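4.3 Recording a Set of Examples

Before you start, the arms should be homed and the table taped out in its grid (section 4.1). If you skipped 4.1 because it was only about tape, go back. A surprising amount of this chapter is about tape.

1. Open a new set in the Hikska recorder and give it a name you will still understand in January. "test2_final_new" is taken.

2. Choose a layout card from the pack and set out the crockery and food to match it. Bowls and plates may sit across the tape lines. The card tells you which square each one belongs to, and a few fingers' width either way is welcome, as the system needs to see some variety.

3. Open both grippers fully and bring them over the middle of the table.

4. Press Record. Wait for the tone before you move. Anything you do before the tone is lost, however elegant it was.
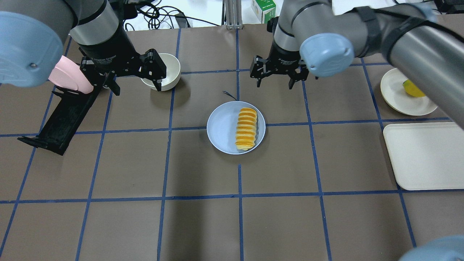

5. Carry out the task on the card at an even pace, using the leader handles. Slow is fine. Stopping dead for a think is less fine: the system will learn that as well, and you will spend the spring watching it pause thoughtfully over a plate.

6. When the task is done, lift both arms clear of the crockery and press Stop.

7. Mark the example Keep, Bin or Unsure. Use Unsure sparingly. Somebody has to watch those, and at Nagano it is Rin Hirose, who keeps a list.

8. Put everything back, move at least one item to a different square and go again from step 3. Change the layout card after 29 examples.

Note: A fumble that you recover from is worth keeping. If a slice slips and you pick it up again, carry on to the end and mark it Keep. If it slips and you swear and reach in with your hand, mark it Bin.

Note: Sliced fruit dries out and changes colour under the lamps. Replace it when you change the card. Do not eat the old slices, which have been handled by more grippers than you would like.

CAUTION: Keep hands off the table while the recording light is on. The arms stop on contact, but they need to make the contact first.

CAUTION: Check for loose cables on the table before each set. A gripper will close on a cable as happily as on anything else.

How many is enough?

For a single task on one Brarkard table, plan on 235 kept examples before the first training run. A task that uses both arms together needs 2000. If you have 1900 and it is nearly home time, you have 1900.

Related sections
4.1 Taping the table
4.2 Homing the arms
4.4 Reviewing Unsure examples
4.5 Sending a set to Hutano
7.2 Cleaning fruit out of gripper fingers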